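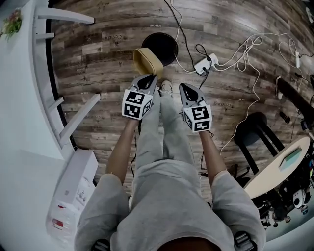
Sunday, September 25, 2022

I finished the Drornura loop yesterday, a week later than planned. It is 19 miles if you start at the ferry landing and 5 more if you park in town, which I did. The lot at the landing fills up before seven in September.

The first part follows the old rail bed and is flat enough to be dull. After the second bridge the trail turns uphill through beech woods, and I slowed down a lot. Giang Thân had warned me about the loose rock on the north side. She was right, and I walked most of it with my hands out for balance.

I carried two bottles of water and drank both by the halfway point. The tap at the Mai campground was shut off, so I bought a lemonade at the farm stand and filled a bottle from the hose with the owner's permission. I also ate a peach pie the size of my palm, which was too sweet.

My shoes held up. I have over 31 days of walking on this pair and the left heel is starting to wear, but there were no blisters this time – the thin socks made the difference, I think. My knees were sore on the stairs this morning.

Calum Purves wants to do the ridge route before the leaves come down. That one is 32 miles with a night in the Buklow hut, and you have to book the bunks by phone. I called twice on Friday and got a busy signal. I'll try again tomorrow at lunch.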